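Features | Robotics | Software | Workshop | Archive | Subscribe

The Patience of Drawers

Inside the small software shop teaching robot arms when to stop pushing 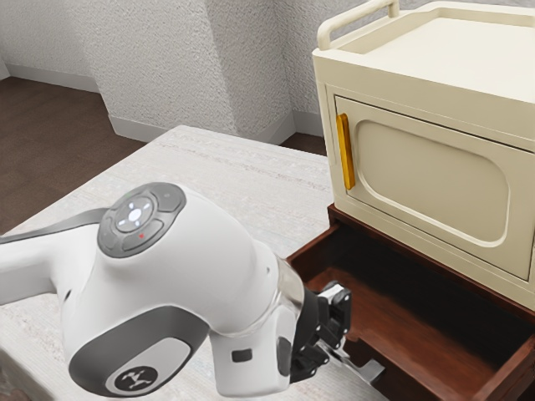
The simulated arm at work on the drawer beneath the cream cabinet, with the table alongside.

Last updated 5 January 2020

There is a kettle in the Platow office that takes a very long time to boil, and Benedetta Sartori has built most of her working habits around it. She starts a batch of simulation runs, fills the kettle, wanders over to the window that looks down on the main street of Skorville, and comes back with two cups just as the first results are landing on her screen. On the morning I visited, in the wet middle of December, one of those cups was for me, and the results were not very good at all.

"It's the corner again," she said, quite cheerfully, and sat down to look.

Platow makes planning software for robot arms. The company doesn't build arms or sell them, and if you ask Sartori what she does at a dinner party she will tell you she works on furniture. It's a fair answer. For the better part of a year she and her colleague Ida Vogler have been occupied with drawers and cabinet doors, the sort of thing you and I open with a hip while carrying the laundry, and which a motion planner finds surprisingly hard to think about.

The trouble, as Vogler explained it to me (she is the perception half of the pair, and she draws on whatever paper is nearest, including my notebook), is that a drawer is a moving thing that also happens to be a wall. A planner likes the world divided into places the arm may go and places it may not. An open drawer spoils that tidy map, for its inside is a place you very much want the fingers to go, and its thin edges are a place you don't, and the two are separated by hardly any distance at all. Pad the edges with a generous safety margin, the way you would around a table, and the opening closes up until the planner decides there is no way in. Shave the margin down and you start clipping corners.

So they have been working on a margin that changes its mind. The planner, which they call Gatti, keeps its wide berth while the arm is swinging across the room, and then tightens it as the gripper nears the opening, but only along the direction the fingers are traveling. Sideways, it stays cautious. Sartori showed me this on her monitor with the margins drawn as a kind of colored fog, and I confess I could have watched it for an hour — the fog thinning and thickening as the arm came down, like breath on a window.

Nearly all of this happens in simulation. Their test room is a plain one, with white walls, a dark wood floor, a big gray table and a cream cabinet that has a yellow bar for a handle. Vogler is fond of that handle, and a little suspicious of it. A bright color is easy for a vision system to find, so when she wants to know what her detector has really learned, she repaints the bar to match the door and runs everything again. The first time she tried, 58 of 100 runs ended with the gripper closing on thin air. She kept the printout. It's pinned up beside the coat hooks, with a small unhappy face drawn on it by someone who wouldn't own up.

The tool that holds all this together is called Iltis, and it may be the thing they are proudest of, though it's the least exciting to look at. Iltis records every decision the planner makes and lets you scrub back through a failed run the way you'd rewind a movie, asking at each step which routes were considered and why they were thrown out. Before they had it, Sartori said, a bad run meant a long afternoon of adding print statements and guessing. Now she drags a slider.

She dragged it for me that morning. The gripper came down at the left front corner of the drawer, hesitated, and touched the edge. Back we went, 17 steps, to a moment where the planner had found a perfectly good approach through the middle of the opening and dropped it for being slightly longer.

"Well, there you are," she said. "It's being thrifty."

The fix she had in mind was a small change to how the cost of a path is added up near an edge, and she typed it in while Vogler read over her shoulder and disagreed with the variable name. They settled on a different one. Then Sartori queued up another 20 runs, picked up both our cups, and went to see about the kettle.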